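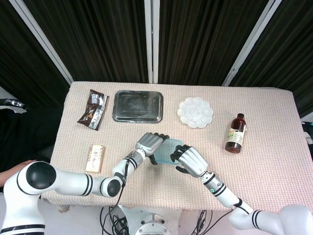
Buying a second two-armed unit or spending on spares: what would you do?
Forum: Equipment and Budgets

pelmet_road
Posted 20 March 2019

We have one two-armed robot doing tabletop handling: boxes, trays, bottles, snack packets, that sort of thing. Budget round closes soon and I have to put in one figure for next year. Two options on my desk.

Option A is a second complete unit from Zerna, same arms, same multi-fingered hands. Option B is to keep the one we have and buy a spare pair of hands, a service contract through Räsänen and a proper stock of objects and table coverings.

My manager likes A because two robots sounds like twice the output. I lean towards B but would like to hear from people who have been through it.

ostler44

B. We went for the second unit and it spent most of its first year as a parts donor for the first. Fingers wear out long before arms do. Ask Zerna what a single replacement finger costs and how long it takes to arrive. Ours took 80 days.

Tamsin_K

Disagree with ostler44. If one robot goes down and you only have one, everyone stops. Spare hands don't help when a shoulder joint fails. We have two and I would not go back.

Also check whether you need the fingered hands at all. For flat trays and small cartons a plain two-finger gripper does the job for far less money.

pelmet_road

We do need them. A lot of the work is holding a shallow plastic box in both hands and tilting it, and the fingers have to go round the edge with the thumb on the side or underneath. We tried plain grippers on thin plastic and it slipped or bent.

ostler44

Fair enough. Then budget for fingertips as well. They are a consumable. Put them on their own line or someone will cut them.

grid_and_bolt

Things people leave off the sheet, from our last two rounds:

Cable management. Ours came with cables hanging down the forearms and a heap of them at the base. We bought clips, sleeves and a floor channel afterwards, and it came out of the repairs money.

Background curtains and posts, if you need a plain backdrop. Black pleated ones are fine. Get them wide enough for the camera view.

Table cloths. Buy several of the same cloth in one go. We ran out and the new batch was a different pink.

Objects. Packets get crushed and labels come off bottles. We spent 327 on household bits last year and still ran short by September.

pelmet_road

That is useful, thank you. I had nothing down for cloths or objects. The clips and sleeves I had lumped under "sundries".

Tamsin_K

Don't use "sundries". Finance at our place strikes it out every time.

lowmoor

Has anyone used the Skaltosance contract instead of Räsänen? We were quoted 1504 a year per arm, callouts included, parts not. Seemed high to me.

ostler44

Parts not included is the bit to worry about. Räsänen wanted more per year but covered the wrist and elbow joints.

grid_and_bolt

We have Emum for ours. Cheaper, but they want the unit sent back to them, and you need the original crate. Ours had been thrown out. Keep the crate.

Tamsin_K

One more for option A. You already have the operator's time, the room and the curtains. The second unit only needs another table. Per hour of work it can come out cheaper than the first, if you have the people to sit with it. Do you?

pelmet_road

Not at the moment. There are 3 of us trained and we share the shifts. A second robot would mean hiring and I don't have a line for that.

Tamsin_K

Then I would still ask for A in the following year and say so in this year's paper. But yes, B for now.

lowmoor

Would Zerna hold the price for a year? Ours did when we asked in writing.

pelmet_road

I will ask them. Going in with B, plus separate lines for fingertips, cloths, objects and cable parts. I'll post the finger price when I get it.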